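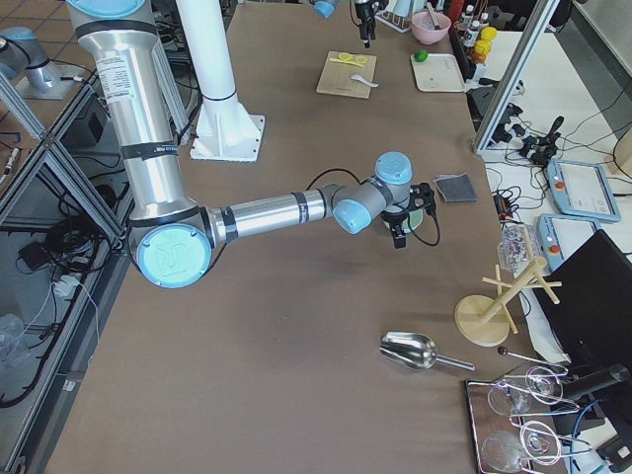
Notebook, two-arm cell, planning software
2025-06-12
Written by Eirini. Stamatia has read it and her corrections are put in where she made them.

Goal for today: find why the planner gives up so often when both arms must work over the big table, and decide if we keep the new sampling settings or go back to the old ones.

Starting state. Planner branch is "murmont-merge", the one with the Murmont collision library built in. Perception is the same as last week, fixed camera only, no wrist views. The control side is not changed. I restarted the trajectory server before the first run, as the old one was still holding a lock on the near arm.

Table as set: cutting board with lemon slices and the small white spoon at the far end, pink bowl and the tray with the lime to the right of it, bottles behind. Gray cloth in the middle. Metal scoop and mug tree nearer to us. The mirrored tray with the four wine glasses in the near right corner. I did not want to make it easier, because the customer setup at Lukley will be at least as full as this one.

First block, old settings

I gave 40 goals to the planner, all for the near arm, with the far arm parked above the far end of the table. Goals were taken from the saved list, no new ones. Execution was off, so this is only planning. 17 of them failed. I expected a few failures near the glasses and some at the far end where the two grippers can meet, but the failures were spread in a strange way. Many of them were goals over the gray cloth, and over the cloth there is nothing tall at all.

I looked at the log of one cloth goal. The start state is good, the goal state is good, and the inverse kinematics gives several solutions. Then the sampler spends its full budget of 2,000 samples and returns with nothing. In the viewer one can see the tree growing well on one side and then stopping, like at a wall.

So there was a wall. The white pillar behind the near arm is in the scene file as a box and not as a cylinder, and the box was made from the size of the square base plate, all the way up. For the lower part this is nearly correct, since the gussets are there. For the upper part it is much too fat, and the elbow needs exactly this space when it swings back. I think it was me who wrote this box in the first version of the file, when the arms were doing only short moves and it did no harm.

Second block, pillar corrected

Changed the pillar to two shapes: a low box for the plate with gussets, and a cylinder above it. I put the padding at 35 mm for both. Stamatia asked why not smaller. My reason is the cable. The black cable that loops from the gripper back along the forearm is not in the robot model, and when the wrist turns, the loop goes outside the link shapes. Until we have a better idea, the padding must cover for it. (Stamatia: agreed for now, but then the padding should be on the forearm and not on the pillar, otherwise the cable is protected against the pillar only. Eirini: yes, this is right. Moved it to the forearm, pillar has the default padding again.)

Same saved list again, same seed. The cloth goals plan now, all of them. What still fails are the goals close to the mirrored tray and two at the far end below the parked gripper. The second kind I accept, the planner is correct to refuse there.

About the tray

The glasses lie on their sides in the wire rings, and the depth image does not like any part of this. Clear glass, thin wire, and a mirror under them. The point cloud has a hole in some places, and in others it has points below the table, which I suppose come from the reflection. The segmentation from Martens gives one mask for two glasses in most of my captures today. The occupancy map then marks the corner as "unknown", and the planner treats unknown as occupied. This is safe but it makes a block that is taller than it needs to be.

The black rod above the tray, with the round knob, is also swallowed by this block. A grasp on the rod can not be planned at all at the moment.

I tried these things:

- Filter all points below the table plane. Easy, works, I keep it. It removes the ghost points but it does not fill the holes.

- Limit the height of unknown cells inside the tray region to a fixed value measured by hand. Works in planning. I don't like it, because it is true only for glasses lying down. If somebody stands one up, the map will be wrong in the dangerous direction. It is in the branch behind a flag, and the flag is off. Please leave it off.

- Lower confidence threshold for the segmentation. Gave more masks and also worse masks. Reverted.

Mug tree

Small note, the pegs are modeled now as separate capsules on a slanted post, after the mesh Stamatia made. Before, the tree was one convex hull and any approach between two pegs was rejected. The check is a little slower with the capsules - I did not measure this in a proper way, only looked at the timer in the viewer.

Open problems

Both arms moving together was not tested today. The far arm was always parked, so nothing in this entry says anything about the shared case.

The scene file has other old boxes in it. I found that the aluminum post on the right side is also a box with unclear origin, and the side table with the pendants is one big block reaching higher than the monitor. It did not disturb any goal in the list, but the list does not have many goals on that side. I would like to go through the file line by line with Stamatia and write next to each shape who measured it.

The crumpled plastic bag near the mug tree is seen by perception sometimes as one object and sometimes as a part of the table. No decision yet. Skuseck asked for soft objects to be handled in the next release, so it will come back to us in any case.

Decision on settings: keep the old sampling settings. The new ones looked better last week only because more samples could sometimes find a way past the wrong box. With the corrected pillar I see no difference that I would defend.

Committed to the branch: pillar shapes, forearm padding, table plane filter, mug tree capsules, tray height flag (off). Stamatia does the review. Next entry will be with execution on, at low speed, near arm first.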